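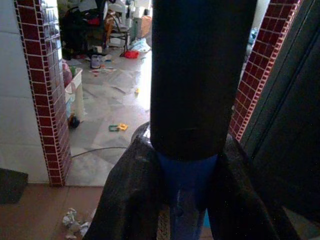 Roswitha Ortner wrote in to ask why the doorway between kitchen and hall is inspected as a separate item, when the floor on both sides of it is already on the sheet. The two sides are different floors. Terracotta tile and marble-patterned floor are rated separately on the Birora sheet, and the line where they meet belongs to neither rating. It has had its own section since the May revision.

Filed under: Premises > Floors and Walkways > Inspection Sheets

KITCHEN PASSAGE AND DOORWAY, FLOOR CHECK
Sheet 296, with inspector's comments
Site: Ridthorpe, ground floor kitchen

Scope: passage floor, doorway and trim, wall tile to shoulder height, hand tools used for sweeping. Appliances are on a separate sheet. Results are entered as OK, ACTION or NOT CHECKED. An item left blank is treated as NOT CHECKED.
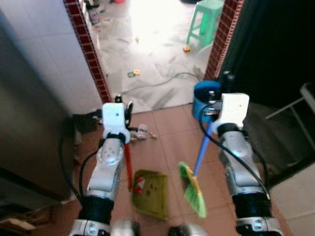 Afshin Hassanpour | Inspection Notes | 31/12/2021

Section 1. Walking surface

1.1 Tiles seated, no rocking under body weight. OK
1.2 No chipped edge that can be felt through a shoe sole. OK
1.3 Grout lines filled to within normal depth. OK
Comment: grout is thin throughout the passage. Grit settles in it. Sweep along the lines first, then across.
1.4 Clear walking width of 600 mm maintained while sweeping is in progress. ACTION
Comment: flat cardboard is to be taken up before sweeping starts. A piece left on tile will slide when stepped on, and a broom passes over its edge without moving it. The sheet previously allowed cardboard to be moved to one side. That wording has been removed.
1.5 No standing water or grease film. OK

Section 2. Loose debris

2.1 Debris gathered to one point before pickup. ACTION
2.2 Dustpan flat on the floor, lip against the tile. OK
2.3 Debris not swept over the doorway line into the next room. OK
2.4 Dustpan emptied before tools are put away. NOT CHECKED
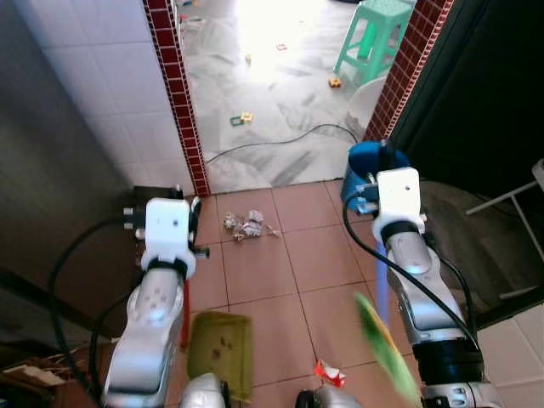 Paper is the item most often marked wrong on this section. Inspectors tend to pass it as light litter, but a torn sheet underfoot has the same effect on smooth tile as a plastic film, and the sheet makes no allowance for weight. Item 2.1 is marked ACTION on that basis: a small pile of crumpled scraps lies out toward the doorway, and a red and white wrapper is on the tiles nearer the dustpan. Two locations count as ungathered, whatever the quantity. Dark spots on the pan are recorded as dirt under 3.2 and do not affect 2.1.

Section 3. Tools

3.1 Broom head firm on handle, collar not split. OK
3.2 Dustpan clean enough not to redeposit dirt. ACTION
Comment: wash with 95 ml of Claltton floor cleaner to a full bucket, rinse, stand on edge to drain.
3.3 Long handles held or hung up, never leaned in a doorway. OK
3.4 Handle grips free of residue. NOT CHECKED
3.5 Tools returned to the same hook after use. NOT CHECKED
Comment on 3.4 and 3.5: both are end-of-task items. They stay open until the next visit.

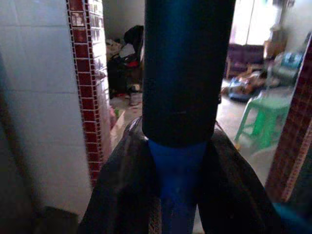

Photo: Ridthorpe site records

Section 4. Doorway and wall tile

4.1 Trim strips fixed on both sides, no lifting corner. OK
4.2 Grout in mosaic strip intact. OK
Comment: small tiles mean a lot of grout for the area. Use a soft brush. The wire brush listed in the old sheet should be crossed out where it still appears.
4.3 Large white wall tiles sound when tapped. OK
4.4 Lower wall wiped after sweeping. NOT CHECKED
4.5 Nothing stored against the base of the door trim. ACTION
Comment: boxes go on the shelf. Applies to small boxes as well.
4.6 Change of floor visible from both directions under normal lighting. OK
Comment: the far room is much brighter than the passage. Check from the bright side too, after allowing the eyes a few moments to adjust.

Outstanding: 1.4, 2.1, 3.2, 4.5. All 4 can be closed by the person sweeping, with no work order. Items marked NOT CHECKED carry over to the next sheet unchanged.

Inspectors using the So handheld form should note that it still shows the doorway under Section 1. Enter those results on paper until the form is updated.

Recent in Floors and Walkways
Broom and Mop Storage: Hook Heights
Entrance Mats, Replacement Criteria
Regrouting Small Mosaic: Curing and Access
Stair Nosing Check, Revised Sheet
Cardboard and Packaging in Kitchen Areas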